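The Hand on the Arm

Loubna Benjelloun, May 10, 2025

I work as a teacher of machines, if such a profession exists. My contract says "demonstration operator". For two years I have shown robot arms how to do small jobs, first by remote control and later by hand, and I have formed an opinion which some of my colleagues do not like. I think we should go back to touching the arm whenever we can, and keep the remote control for the places where a person must not stand.

Let me first say what is good about the remote way. At Treloar, where I started, we sat in a separate room with two handles and three screens. One operator could serve several cells in one morning. You could drink tea. A new person was productive in one afternoon, and the managers could see a nice curve going up. In my first spring we recorded 3253 demonstrations of one single task, putting a plastic cap on a valve. When I say this number to people they are always impressed, and I was also impressed at that time.

Then Cường Doãn, who trained the models, asked me to look with him at what we had collected. Very many of my demonstrations had the same strange habit. Before the cap touched the valve, the arm stopped, went back a little, and came again. I did this since I could not feel the contact through the handles. I was checking with my eyes. The model did not know the difference between my uncertainty and the task, so it learned both. The robot became a worker who hesitates before every cap, exactly as I did, for ever.

I don't blame the model for this. A child who learns to walk from a person with a bad knee will perhaps also limp a bit.

When I moved to Sendar, a much smaller company, there was no money for the nice handles. We taught by taking hold of the arm. The motors were set to be soft, you guided the wrist with your own hand, and the joints remembered the path. I disliked it in the first week. My shoulder hurt, and I felt a little ridiculous, like I was dancing with a refrigerator. But after seven days I noticed that I had stopped doing the double approach. My fingers knew when the part was seated, so I went on to the next thing.
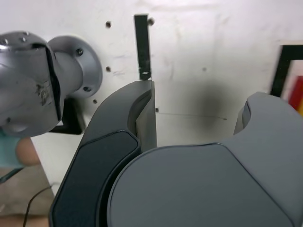 How many demonstrations does a robot need when it is taught by hand?

It depends on the task and on how much the parts move between one try and the next. For our cap task at Sendar we stopped at 199, and the result was good enough for daily work. A task with soft material, such as cable or cloth, can easily ask for 1000 or more.

I know what is said against my position, and part of it is correct. Đạt Ninh, with whom I have argued about this over many lunches, says that teaching by hand gives the robot a path that it could not find alone, because a human was carrying it. The forces are mixed, mine and the motor's, and it is hard to separate them afterwards. He also says that my arm can come into the view of the cameras, and the model may learn to expect an arm which will not be there later. These are real problems. We repeat the recorded paths without the person and film again, and this takes time which the remote way does not need.

And of course there are jobs where I don't want anybody's hand near. Hot parts, chemicals, a very heavy arm. Here the handles are right, and I hope they become better, with real force coming back to the operator.

What I cannot accept is the argument of volume. In many meetings I heard that quality is not so important, the big numbers will wash away the mistakes. They wash away the random ones. My hesitation was not random. Every operator in that room had it, for the same reason, and if we had recorded ten times more, we would only have more of it.

There is also the question who should be teaching. Behind the handles it was people like me, good with handles. At Sendar it was Leilani Montoya from the assembly line, who had no interest in robots and a very clear idea how a cap must go on. She took the wrist, turned it a few degrees in a way I had never thought to try, and pushed. I asked her why she turned it. She said the thread starts there. I had done this task more than three thousand times and I did not know where the thread starts.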